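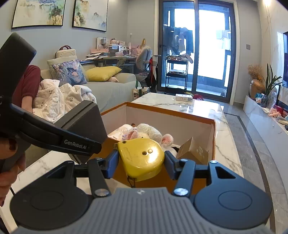 *Tape measure, yellow, slightly scuffed.*

I have spent most of this month in the company of Ruth Heywood, who was bound apprentice at Lement's mill in Diddale 200 years ago and did not care for it. I know this because she left four times.

The first three attempts were poor. On the first she got as far as the bridge. On the second she went the wrong way, up on to the moor, and came back for her supper. The third got her a night in the lock-up and a line in the overseer's ledger, entry 596, which reads in full: "R. Heywood, again."

I have grown very fond of that "again". You can hear him putting the pen down.

The fourth time she took a boy's coat and hat off a peg in the counting house and walked out at the dinner bell with the carters. She was fourteen or fifteen (the parish register has been got at by mice) and she had 80 miles to cover. An apprentice on the road could be stopped and asked her business by more or less anybody with a waistcoat. A boy carrying a parcel for his master was another matter. Ruth made herself a parcel. According to the statement she gave years later, it had a brick in it.

Think of carrying a brick all that way for the look of the thing. I complain about my laptop bag between the station and the record office.

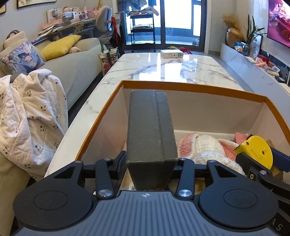
The statement is the difficulty. She was an old woman when a curate took it down, and he was a man who liked a semicolon. Malachy Ó Néill, who knows far more about mill apprentices than I do, thinks the brick is the curate's. Anitha Shenoy thinks no curate would have come up with it. I'm with Anitha, mostly for sentimental reasons, though I've dressed them up as scholarly ones in the draft.

What we can check holds up fairly well. Lement did put a notice in the county paper, offering a reward so small that it reads as an insult, and describing her as "stout, and of a contrary look". The coat and hat are listed underneath, at greater length than she is. The inn where she says she slept in the hayloft was there. The landlord's name is wrong, but I can't remember the name of my last landlord either.

What I haven't found is what happened when she got home. Her mother had signed the indenture, or at any rate put a cross on it, so the welcome may have been mixed. The settlement papers for that parish come back from the conservators in September, and I've booked a desk.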